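Okay so I finally saw Plavness live and I need to talk about it. Long thread, sorry to everyone who follows me for gardening stuff.

1/ Background if you've never come across them: four-piece, sort of folk, sort of not. There's a fiddle and a harmonium and a drummer who mostly plays with brushes until she very much doesn't. I've had their second record on in the car since July.

2/ The venue was the old Britwood hall, which holds 175 standing if everyone breathes in. I've only ever been there for a school concert. The sound was gorgeous! You could hear fingers moving on the strings from where I was, back near the coat rack.

3/ Support was Shaimaa Abdel Hamid, just her and an oud and one pedal. I'd never heard a note of her music before Tuesday and I've now listened to the EP 11 times. The third song has this slow climb in it where the whole room went quiet, even the bar.

4/ She told us she'd driven over 3,000 kilometres on this tour so far, by herself, with a box of audiobooks from the library. Then she tuned up and played the saddest thing I've ever heard in my life.

5/ Plavness opened with Tzanetos, which I did not expect, because it's eight minutes long and most bands would save it. The harmonium started before the lights came up and people were still coming in with their drinks.

6/ Favourite moment: the fiddle player broke a string halfway through Kesora and just kept going on the other three. She had to move the whole tune up (I think? I play ukulele badly, someone correct me) and it sounded even better than the record.

7/ They did two new ones as well. One's a waltz with everybody singing, no instruments at all for the last verse. The other didn't have a name yet so they asked for suggestions and got a lot of dog names.

8/ Tickets were $20. Twenty bucks for two and a half hours of music! I spent more than that on parking and a sausage roll.

9/ Bought the shirt, bought Shaimaa's EP on cassette even though I've got nothing to play it on. If anybody local has a tape deck they don't use, my DMs are open.

10/ They're doing a few more small halls before they head home, so check the list on their page and go if one's anywhere near you. Take a friend who says they don't like folk. Mine was humming the waltz all the way back to the car. 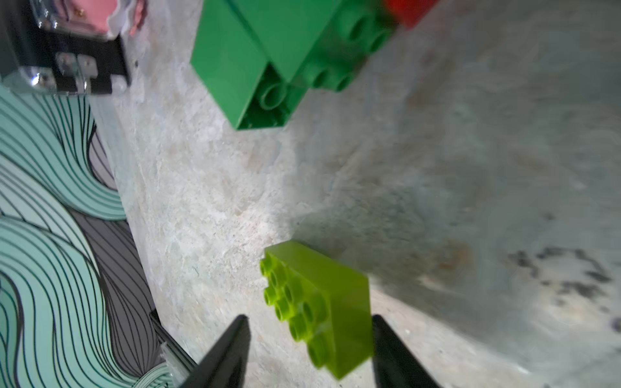 Green brick, speckled floor.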